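Review: Kornutmont finger plate kit and Plurker alignment gauge
Reviewed by Tadeo Acuña
Posted 4/6/22

I look after a small bench cell with two arms on one white table. One arm carries a parallel gripper marked RB-X1, with a camera mounted at the wrist. The long fingers are built up from stacked plates, and the plates are what wear out. Until last year I replaced whole fingers. The Kornutmont kit replaces the plates only, and the Plurker gauge is sold separately for setting the fingers parallel afterward. I bought both through Dramani and have now done three full rebuilds with them. I paid full price for everything.

What is in the box

The kit holds two sets of black plates, a bag of hex screws in two lengths, two dowel pins per finger, a small tube of medium threadlocker, and one folded sheet of instructions. The plates are bagged by side, left and right. Inside each bag they are not in order. Each plate has a number etched on the back edge, small enough that I needed a lamp at a low angle to read it. Sort them on a clean cloth before you take anything off the gripper.

The gauge is a flat steel bar with a step ground into each end and a plain plastic sleeve. It has no moving parts and needs no battery. A certificate comes with it, but the bar itself carries no serial number, so the two will get separated in a drawer.

Removal

Park the arm low over the table with the fingers pointing away from you. Drop the gripper power at the cabinet, not from the software screen. The software stop on my controller leaves a holding current on the motor, and the fingers will fight you when you try to spread them.

Leave the housing screws alone. The kit does not need the housing open, and the sheet is unclear on this point: step two shows an arrow that lands on the housing face when it should point at the finger root. I opened it the first time and spent an afternoon getting the jaw mechanism to close evenly again. Only the finger root screws come out.

Old threadlocker is the main obstacle. A soldering iron tip held on the screw head for 25 seconds softens it enough for a short-arm key. Without the heat I rounded one head. Replacement screws from the kit fit the original threads with no trouble.

Any wire routed in the space between the fingers has to be kept clear while you work. I lay a strip of paper over mine and tape the ends. A screwdriver slip onto thin insulation is easy to miss and hard to find later, usually as a fault that shows up only in one pose.

Assembly

The plates go on in number order from the root outward. Fit is tight on the pins, tighter on the left set than the right in two of my three kits. Do not use a hammer. A small bench vise with soft jaws presses them home evenly. The grooved faces go inward, and the plates will physically accept being turned around, so check each one.

The sheet gives no torque figure at all. This is a real fault in a kit at this price. I wrote to Kornutmont and got an answer after 5 days: snug, then a quarter turn. I would have preferred a number, but a quarter turn has held.

Put the threadlocker on the screw, one small drop, and wipe the tip. The tube supplied has enough for both fingers and not much more. It also has a wide nozzle. I used my own bottle on the second and third rebuilds.

Setting parallel

With power back on, close the fingers on the gauge at low force. The steps should touch at the root and at the tip with no light on either side. If there is a gap at the tip, back off the root screws, hold the finger against the bar by hand, and tighten again in two passes. The gauge works well for this. It is faster than the feeler stack I used before and it does not depend on how hard I squeeze.

The gauge does not check twist. A finger can be parallel along its length and still be rotated slightly at the root, which shows up when gripping thin parts. I check this by closing on a strip of card and pulling it from each side. Equal drag means no twist. A second pair of steps ground at ninety degrees would have covered it, and I hope they add that.

Around the cell
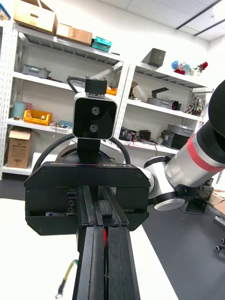
Cable slack deserves more time than either maker gives it. Run the wrist through its full range by hand jog, slowly, and watch every loose connector as you go. Long fingers reach further than people expect, and so does the dead end of a cable. I keep ties on hand and redo the slack at each rebuild, even if it looked fine before.

Check clearance to anything fixed on the table next. A camera on a post is the usual casualty. If the neighboring arm shares the workspace, park it first, jog the gripper past, then swap and repeat -- a collision zone drawn for the old fingers may be wrong for the new ones by the thickness of a plate. The Kornutmont plates came out slightly thicker than my originals. I widened the zone on both arms and left it there.

Then redo the tool offset. Touch off on the same fixed point used before the rebuild and compare. Mine shifted a little in the closing direction each time and hardly at all along the finger. The wrist camera needs its calibration run again only if its bracket was touched, but I run it anyway and keep the old file.

Wear so far

The first set was replaced at 613 hours of logged motion. The grooves near the tip had gone smooth and parts had started to slide under load. The root plates still looked new, so I kept them as spares. The second set is still on and shows light polish at the tip. One screw on the second rebuild worked loose in August, on the side where I had used too little threadlocker. I count that as my error.

Brush the grooves out weekly with a dry nylon brush. I tried a solvent wipe once and it carried the dirt deeper between the plates. Compressed air does the same.

Other options

Grustska sells complete fingers, pinned and aligned at the factory. They go on in a few minutes and need no gauge. They are the better choice for a cell that cannot be down for a morning. For one gripper on a bench, the plate kit is cheaper over time, provided you are willing to sort small parts. Kit and gauge together cost me 80 percent of one pair of Grustska fingers, and the gauge is only bought once.

Ratings

Kornutmont plate kit: 3.5 out of 5. Good plates, poor instructions, no torque figure.
Plurker gauge: 4 out of 5. Does one job well, does not check twist.

I have another plate kit on order and will add hours to this page when the current set comes off.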